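Dritcombe towel drive opens its doors with 1,389 towels to fold

July 28, 2021, Dritcombe – The Dritcombe Linen Exchange is delighted to announce the start of its summer towel drive, which will see 1,389 donated towels sorted, folded and sent out to households, swimming clubs and animal shelters across the district over the next three weeks.

Donations have been coming in since April, when the Exchange put its first collection bins outside the library and the leisure centre. The response has been wonderful! Bath towels, hand towels, beach towels, whole sets still in their ribbon and plenty of well-loved ones with years of use left in them – all have been washed by Bachmann Laundry, which gave its machines over to the drive on its quieter mornings and charged nothing for the work.

Now comes the folding. Each towel is laid out on a cloth-covered table, checked on both sides for pulls and thin patches, and folded in thirds along its length, then in half and in half again. It is a simple fold and a forgiving one, and it gives a stack that stays upright on a shelf. Towels with worn edges go into a separate pile for the shelters, where a frayed hem bothers no one at all.

The most common hold-up is finding the corners. A towel that comes out of a full bag is usually a crumpled heap, and it saves a lot of time to take hold of one corner, lift, and let the rest drop before laying it flat.

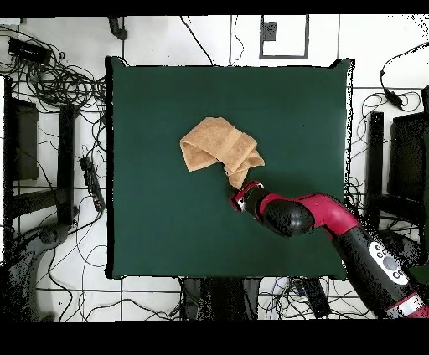
Kosow Textiles, which is supplying the storage boxes, agrees that the first corner is the one that matters, and adds that people should not try to smooth a bunched towel by patting it down in the middle. Pull gently from the edges, the company suggests, and most of the creases will go by themselves. Kosow also recommends keeping the folded side facing out on the shelf, so that a single towel can be taken without bringing down the pile.

The Exchange has grown quickly. It began three years ago with bed linen only, shared between a handful of streets, and now has nine collection points, the newest of them at Borken Road. Towels were the item people asked for most often last winter, and it is a real pleasure to be able to offer them in such numbers.

Anyone who would like to help with the folding is welcome at any of the morning sessions, for an hour or for the whole morning. No experience is needed, tea is provided, and children can come along with an adult. Further donations are welcome too, in any colour or size, as long as they are clean and dry. The Exchange cannot take bath mats, dressing gowns or pillows this time.

Households that would like a set of towels can ask at any collection point. There is no form to fill in and no proof of address is required.

Notes to editors
The Dritcombe Linen Exchange collects and passes on used household linen free of charge. Session times are displayed at all collection points.

ENDS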